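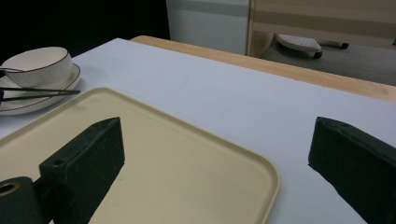

**zinhle_gumede** wrote:

I want to ask about household water in Manolum, upper side, where the pipe gives water only in the morning. We are four in the house and we have a 400 liter drum in the yard. For washing vegetables I started to keep a shallow tray next to the bowl, a beige one with rounded corners and a small raised rim, and what I collect goes to the tomato plants. It is not much, but in June it keeps them alive. My question is about the drum. The water committee says we may connect the roof gutter to it, but my neighbor says roof water and pipe water should never be mixed. Who is right?

---

**dirkis_hill** wrote:

Your neighbor is right. Once roof water goes in, you have to treat the whole drum as not for drinking. Birds sit on the roof, and there is dust from the quarry road. Get a second drum.

---

**uthai.onsri** wrote:

I don't agree fully. I mixed for 2 years in Dirkis, with a first-flush pipe on the gutter, and I boiled everything for the kitchen. No one in my family was sick. A second drum is good advice if you have the money and the space, but many people on this forum have neither.

---

**dirkis_hill** wrote:

@uthai.onsri "No one was sick" is not a test. Did you ever send a sample to the lab?

---

**uthai.onsri** wrote:

One time, yes. The result before boiling was bad, I admit it. After boiling it was fine. So I say boil, and I did say boil in my first message also.

---

**zinhle_gumede** wrote:

Thank you both. Boiling for four people uses a lot of gas, so I prefer to drink only pipe water. Can the roof water go in something cheaper than a drum? It is for the garden and the toilet only.

---

**hemmin_well** wrote:

Any food barrel with a lid is okay. Ask what was inside before, and don't take one that had chemicals, even for the garden. Put mosquito net over the opening – this is more important than people think.

About the bigger problem, I would also write to the district. The Jillavex reservoir was supposed to serve 2,000 houses and now the new streets are connected too. Saving water in trays is nice but it will not fix the pressure.

---

**dirkis_hill** wrote:

Agree on the net. Not agree on the letter, I wrote twice and received the same answer two times, with the same spelling mistake in my name.

---

**zinhle_gumede** wrote:

I will write anyway. I found a blue barrel that had olives in it, and the seller wants to keep the lid. I am still discussing the lid with him.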